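Werkstattbuch Povix, Halle 2
18. Dezember 2018

Der Motor ist wieder im Wagen! Zlatko und ich haben den Reihensechser heute Vormittag eingehängt, Riet hat von unten dirigiert, und die Getriebeglocke rutschte beim zweiten Anlauf auf die Passhülsen. Motorlager handfest, Endanzug morgen. Wagengewicht ohne Hauben und Sitze: 1163 kg. Das freut mich riesig, im August standen wir noch deutlich schlechter da.

Ansaugseite: Die neuen Trichter von Boychuk sitzen wunderbar, kein Versatz mehr an den Kanälen. Drosselklappen synchronisiert, Leerlauf kommt erst dran, wenn Kühlwasser drin ist. Toon will die Airbox noch mal 4 mm tiefer setzen, sonst wird es mit der Haube eng.

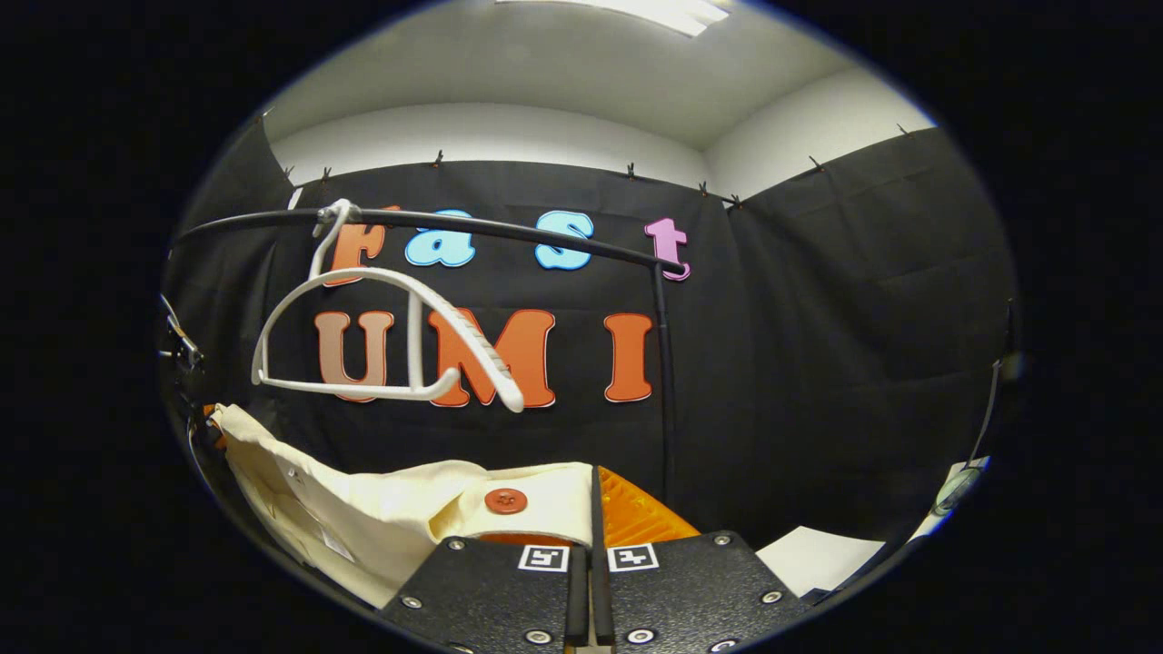

Lackfrage für die Haube: Els hat vier Musterbleche gespritzt, und das helle Blau von Plundotis ist einfach herrlich, ganz ohne Grünstich. Für die Startnummer nehmen wir Orange mit weißer Kontur, so wie das F von »Fast« vor dem schwarzen Stoff, das liest man auch noch von der Boxenmauer. Rosa hat Zlatko abgelehnt (ich wäre dabei gewesen!).

Bremsen: vorn Scheiben mit 304 mm eingebaut, Schlag gemessen, alles im Rahmen. Hinten fehlt noch die linke Leitung, Rūta fragt bei Pliltham nach.

Offen: Kardanwelle wuchten, Ölkühler abdrücken, Spur hinten. Teile bisher in dieser Woche: 1735 Euro, Belege liegen im blauen Ordner.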